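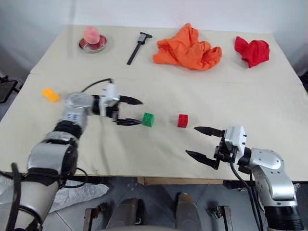 Deux cubes au centre de la nappe, une brique jaune orangé à gauche, le pied à coulisse et les tissus au fond.

Plirel — dispositions de petits objets sur une table couverte
Fiche du jeu de données, version de juillet

Résumé

Plirel réunit des images de petits objets posés sur une table couverte d'un tissu clair, avec des annotations en français. Les objets sont ordinaires : des jouets à emboîter, de la vaisselle de petite taille, des outils de mesure, des tissus froissés. Le jeu contient 3000 images annotées, réparties en 142 dispositions. Une disposition est un état de départ de la table, tel qu'il a été préparé avant une série. Les images d'une même série montrent cette disposition à différents moments du rangement.

Le travail a commencé avec une question assez simple : quels mots emploie-t-on pour les choses qui traînent sur une table, et où placer la limite d'une chose quand elle n'a pas de forme stable ? Un cube se délimite bien. Un tissu en tas se délimite mal, et c'est pour cette raison que les tissus occupent ici une grande place.

La présente fiche remplace le fichier LISEZMOI de la version précédente. Les noms des colonnes n'ont pas changé.

Contenu du dossier

images/ : les images, rangées par disposition
annotations/objets.csv : une ligne par objet et par image
annotations/relations.csv : les relations de position entre deux objets
dispositions.csv : la liste des dispositions, avec le lieu et le type de nappe
vocabulaire.txt : les étiquettes permises et leurs définitions
corrections.txt : les erreurs signalées et l'état de chaque correction

Les fichiers CSV sont en UTF-8, avec le point-virgule comme séparateur. Si votre tableur affiche les accents de manière incorrecte, il faut choisir l'encodage au moment de l'importation ; le renommage du fichier ne suffit pas.

Les lieux

Les dispositions ont été préparées dans deux salles, nommées Marín et Utcombe dans la colonne « lieu ». Ces noms ne donnent aucune information sur les objets : les mêmes boîtes ont circulé entre les deux salles. La lumière est en général plus régulière à Marín. À Utcombe, une partie des séries a été faite en fin d'après-midi et les ombres y sont plus longues.

La colonne « nappe » prend trois valeurs : crème, grise, sans. La nappe crème est la plus fréquente. Elle n'est pas repassée entre les séries, et les plis et les coutures restent donc visibles dans beaucoup d'images. Nous ne les annotons pas comme des objets. Une personne qui entraîne un modèle de segmentation doit le savoir, car une ligne de pli peut ressembler au bord d'une feuille de papier.

Le vocabulaire

La liste comporte 53 étiquettes. Elles sont écrites en minuscules, au singulier, avec un tiret bas à la place des espaces. Voici les choix qui ont demandé le plus de discussion.

cube : jouet à emboîter dont la base est carrée et la hauteur proche de la largeur. La petite pièce en relief sur la face du dessus fait partie du cube. Le contour doit la comprendre.

brique : jouet à emboîter plus long que large, avec des tenons sur le dessus. Un jouet de ce type reste une brique quand il est posé sur le côté. Deux briques emboîtées donnent deux annotations, et une relation « emboîté_avec ».

coupelle : récipient rond et peu profond. Le mot « assiette » est réservé aux pièces plates et plus grandes. Quand le bord et le fond n'ont pas la même couleur, la colonne « couleur » reçoit la couleur du fond et la colonne « couleur_2 » celle du bord. Pour la coupelle à fond rouge et à bord argenté, cela donne donc « rouge » puis « argenté ».

pied_à_coulisse : nous écrivons le nom complet. Plusieurs annotateurs ont d'abord utilisé « règle » ou « pince », et il peut rester des lignes fausses de cette origine. L'orientation est notée du côté des becs : un pied à coulisse dont les becs sont vers le fond de la table a la valeur « fond », même si la règle est en diagonale.

tissu : tout textile mobile posé sur la nappe. Nous n'essayons pas de distinguer entre serviette, chiffon et foulard, parce que la différence n'est souvent pas lisible quand la pièce est en boule. La nappe n'est jamais un « tissu » dans ce vocabulaire.

objet_arrondi : forme ronde ou ovale dont la nature n'est pas sûre à l'image. C'est l'étiquette de l'objet rose que l'on trouve souvent dans la coupelle. Certains annotateurs l'ont appelé pêche, d'autres jouet. Nous avons préféré une étiquette large à un vote serré. La colonne « remarque » garde les deux propositions.

Les couleurs

Les couleurs sont choisies dans une liste courte. Deux cas posent des difficultés régulières.

Le premier est la limite entre le jaune et l'orange. La brique rectangulaire peut paraître plus jaune ou plus orangée selon l'heure. Sa valeur est « jaune_orangé » dans toutes les images, et cette valeur n'est employée pour aucun autre objet.

Le second est le rouge. Un petit cube rouge, un tissu rouge foncé et le fond de la coupelle peuvent se trouver dans la même disposition. Nous écrivons « rouge » pour les trois, avec « foncé » dans la colonne « nuance » pour le tissu. Une requête comme « le rouge » est donc ambiguë, et elle doit le rester : dans les consignes écrites, il faut toujours nommer l'objet avec sa couleur.

Délimiter un tissu froissé

La règle est de suivre le bord extérieur du tas, y compris les coins qui dépassent. Un creux à l'intérieur du tas n'est pas retiré, même si la nappe paraît un peu au fond du creux. L'ombre portée n'est pas comprise dans le contour. Quand deux tissus se touchent, la limite passe par le changement de couleur ; s'ils sont de la même couleur, on fait un seul contour et on met « 2 » dans la colonne « pièces ».

La colonne « état » d'un tissu accepte : en_tas, à_demi_plié, plié, à_plat. Elle décrit seulement ce que l'on voit. Un tissu bien plié au départ et bousculé ensuite est « en_tas » à partir du moment où il n'a plus de bord droit. Sur ce point l'accord entre annotateurs est moyen, surtout entre en_tas et à_demi_plié. Pour un usage qui demande de la précision, nous conseillons de fusionner ces deux valeurs.

Les relations

Les relations sont notées du point de vue d'une personne qui se tient au bord avant de la table. « Devant » veut dire plus proche de cette personne, « derrière » veut dire plus proche du mur. Les valeurs possibles sont : à_gauche_de, à_droite_de, devant, derrière, dans, sur, sous, emboîté_avec.

Exemple de lignes, dans une disposition avec les deux petits cubes :

cube_vert ; à_gauche_de ; cube_rouge
cube_rouge ; à_droite_de ; cube_vert
objet_arrondi ; dans ; coupelle

Les deux sens sont toujours écrits pour gauche et droite. Pour « dans », nous écrivons seulement le sens du contenu vers le contenant.

Un objet en partie caché reçoit un contour limité à sa partie visible, avec « oui » dans la colonne « caché ». On ne devine pas la forme du reste. Si moins d'un quart de l'objet paraît visible, il est annoté seulement lorsque sa couleur permet de le reconnaître sans hésitation.

Consignes de rangement

Chaque disposition est accompagnée d'une phrase qui dit ce qu'il faut faire. Les phrases ont été écrites avant les séries et elles sont volontairement courtes. Trois d'entre elles :

Emboîter le cube vert sur le cube rouge.
Mettre la brique à côté de la coupelle.
Plier le tissu orange et le laisser au fond à droite.

La présence d'une consigne ne veut pas dire que le rangement a été terminé. Pour connaître l'état final, il faut lire la dernière image de la série. Presque 80 séries s'arrêtent avant la fin de la consigne ; elles sont marquées « incomplet » dans dispositions.csv, et nous les avons gardées.

Limites connues

Les objets sont peu variés. Les mêmes cubes et la même coupelle reviennent dans un grand nombre de dispositions, et un modèle peut apprendre ces pièces précises au lieu de la catégorie.

Les objets à ranger sont souvent devant, les autres au fond — c'est une habitude de préparation que nous avons remarquée trop tard. La position seule donne donc un indice sur le rôle de l'objet.

Les dimensions des objets ne sont pas fournies. Une colonne « taille » existait dans la première version ; elle mélangeait des mesures et des estimations, et elle a été supprimée.

Le vocabulaire est celui de personnes dont le français n'est pas toujours la première langue. Les corrections de formulation sont bienvenues, au même titre que les corrections de contours.

Découpage conseillé

Le découpage en apprentissage, validation et test doit se faire par disposition. Un découpage par image place des vues presque identiques des deux côtés et donne des résultats trop favorables. Le fichier dispositions.csv contient une colonne « part » que l'on peut utiliser telle quelle.

Compatibilité

Les annotations s'ouvrent avec Norkine à partir du menu d'importation, en choisissant le profil « table ». Le profil « étagère » inverse les valeurs devant et derrière. Avec un autre outil, il suffit de lire les polygones de la colonne « contour » : les points sont séparés par une espace, dans le sens des aiguilles d'une montre.

Signaler une erreur

Ajoutez une ligne à la fin de corrections.txt avec le nom de la disposition, l'étiquette actuelle et l'étiquette proposée. Pour un contour, indiquez quel côté est faux. Les lignes sans nom de disposition ne peuvent pas être traitées.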